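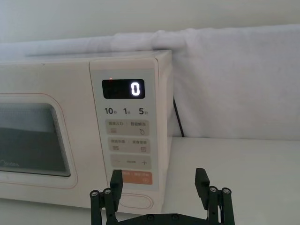

Joanne Pethick
Cell procedures and safety, Situnance (Fadley site)

Ticket 112: Door-release task stops in front of microwave panel
Raised against: Bench rules, revision 2
Opened: Friday, April 14, 2023
Priority: Normal
Status: Closed, with one follow-up open

Problem as reported

The door-release task on the kitchen bench stops before contact. The arm comes in towards the lower part of the control panel, holds its position, and the Choo controller gives a rule violation message. No fault is shown for the arm or the gripper. The operator cleared the message and ran the task again with the same result. After 90 seconds without an acknowledgement the controller drops to a protective hold, and the operator has to walk round and reset it by hand.

The operator asked whether the rule could be switched off for this bench. It can't, and please don't do it locally. A bench rule may be changed only through a ticket.

First checks

Taught position looked at from the wrist camera. The oval door-release button sits in the gap between the two fingers, low on the panel. The left finger pad is in front of the orange button. The right finger is clear of the panel, over towards the table. The display shows a single 0.

Gripper settings compared with the Graser data sheet we hold. No difference found.

Controller log read back. The violation is rule 4, "no part of the tool to enter the space in front of a control that is not named in the task". The task names the door release and nothing else.

So the controller did what it was told. The left pad is in front of a control the task doesn't name, and the rule doesn't care whether the pad is touching it.

Second checks

I wanted to know why the same task passed review in the first place. The review sheet has a box for "controls within reach of tool", and it had been filled in as "door button". The reviewer had thought about the point of contact and left out the width of the open gripper. With the fingers apart, the tool covers much more of the panel than the spot it is meant to push.

There was a second thing on the sheet. The button names in the task notes were in English and had been typed from memory. The panel is labelled in Chinese. The top button carries 微波火力 and 智能解冻 side by side, with 10秒, 1分 and 5分 printed in a row under the display. Someone standing at the bench with the old notes would have to guess which button was meant.

Cause

The approach was taught with the gripper open in front of the panel, which puts one finger over a neighbouring control. Rule 4 is correct. The task was wrong, and the review sheet made it easy to miss.

Fix

1. Task changed so that the gripper closes before it gets within 200 mm of the panel. The push is then made with the closed fingertips.

2. Approach line moved down and to the right, away from the orange button. The closed fingers must be lined up with the door release before the last forward move starts.

3. If the gripper doesn't report closed, the task stops outside that distance and waits for the operator. It must not try again by itself.

4. Task notes rewritten. Controls are now given by position on the panel first, then by the label exactly as printed, then an English name in brackets if one helps.

Changes to the bench rules

The wording below goes into the next issue and applies to all appliance benches at Fadley from the day it's signed.

Rule 4 stays as it is.

Rule 4a (new). The space taken up by the tool is measured with the gripper at its widest setting used in the task, including the linkage bars on both sides. Fingertips alone are not enough.

Rule 4b (new). Any control that starts an appliance is treated as a no-go control unless the task is signed off to use it. If you don't know what a button does, treat it as one that starts the appliance.

Rule 7 (reworded). The route of any power cord is checked before teaching and again after the appliance has been moved. The old text said "regularly" and people read that in different ways.

Rule 9 (reworded). The display reading is written on the run sheet before each run. Write what it says, for instance 0, and leave out words like "idle" or "off" - a reading is something we can check later and a state is a guess.

Question from the operator, with reply

Could we keep the open gripper and just tape over the orange button?

No. A cover hides the label from the next person and does nothing about the force on the button behind it. It would also fail rule 4, which makes no allowance for covers.

Testing

Run at reduced speed with the operator holding the enable switch. The controller gave no violation and the door release was pressed with the gripper closed. Repeated after a full restart of the controller, same result. Full speed is not approved yet and will be looked at under the follow-up.

Follow-up

Other appliance tasks at Fadley were reviewed on the same sheet and may have the same gap. Each one is to be measured again under rule 4a before its next run. Target for finishing is the end of July. Until a task has been measured, it runs at reduced speed only, and the run sheet should quote this ticket.

The review sheet itself is being changed under a separate ticket. Please use the old one with "controls within reach of tool" filled in for the open gripper until the new one comes out.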